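Jorkevix simulator for home robot builders, my review
Posted by Simone Nogueira, 25 Nov 2021

I am building a small kitchen arm in the shared workshop at Fontes, and since March I test my grasps in Jorkevix before I try them on the real motors. The licence costs 40 euros for 6 months. I installed it on an old laptop and it runs, but the fan is loud. 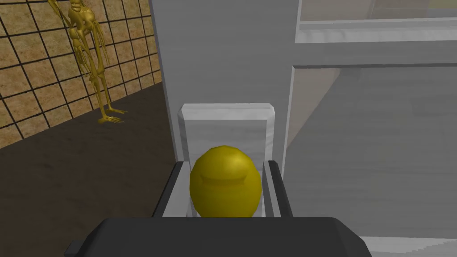
Gripper open on both sides of the yellow object, in the tiled room.

The wrist view is the part I use most. I can see if the fingers come too low or at a bad angle, and I correct this in my script. The room models are nice, with tiles and glass doors, but the reflections slow everything down. With glass turned off, a test of 40 grasps takes me around two hours. 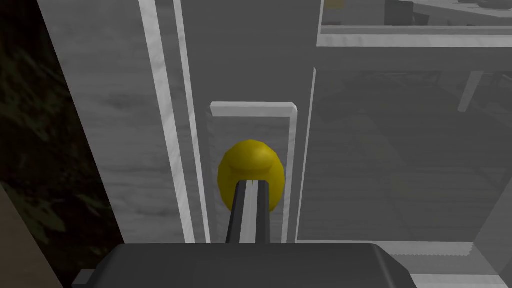

The contact settings are harder to learn. Friction has its own page in the manual and I had to read it several times, as the default value is too high for rubber pads. Import of my own gripper was easy. I would like an undo button in the room editor.

For the price I am satisfied, and I will renew it.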